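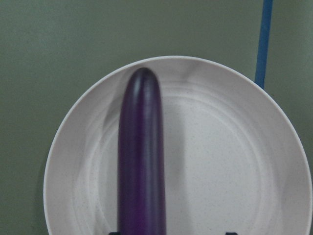
Call for participants: setting and clearing the table

Lavorex is looking for people who will come to our kitchen room in Nutdale and do ordinary table work with plates, bowls, cups and play food. No cooking is needed. We want to see how different people set a table, serve, clear and put away, and how they would like the dishes to be made.

What you will do

You receive a tray with dishes and some play vegetables and fruits. You put the food on the plates in the way you find normal, you carry the plates to the table, and after that you clear everything back to the shelf. Then you do it one more time with another kind of plate. Between the two rounds there is a pause with coffee or tea, and at the end Anjani Sinaga will ask you some questions. How did the rim feel in the hand? Did the food roll away? Would you stack these plates at home or keep them separately? There are no wrong answers and you can also say that you have no opinion.

One session takes two hours. Most people come for one session only, but if you like to come for a second one, please write this in your message.

Who can take part

You should be 21 or older and you should be able to stand and walk with a plate in one hand. Left-handed persons are very welcome, we have had too few of them until now. Experience in a restaurant or a canteen is not necessary, but it is also not a problem. Please do not apply if you have worked for Lavorex or for Mivetti in the last two years.

Glasses are fine. Long sleeves are better folded up, and we ask you to leave rings and bracelets in the locker, which you can close with your own key.

Payment

You receive 200 for one session and 560 if you do the complete series of three. The money is paid on the same day at the desk of Rosimeire Frota, against signature. Travel costs we can unfortunately not pay — only parking behind the building is free.

Where and when

The sessions are in the Rieger building, second floor, room next to the stairs. There is an elevator, but it is slow, so please come ten minutes early. We have places in the morning and in the late afternoon, and we continue until December.

How to apply

Write a short letter or call extension 870 and ask for Benedito Coutinho. Tell us your name, your age, which hand you use and at what hours you can come. If you have an allergy to dish soap or to latex gloves, mention it also. You will get an answer from us in every case, but it can take two weeks.

If you must cancel, please let Rosimeire know one day before, so that we can call the next person on the list.

Nutdale, Jul 23, 2002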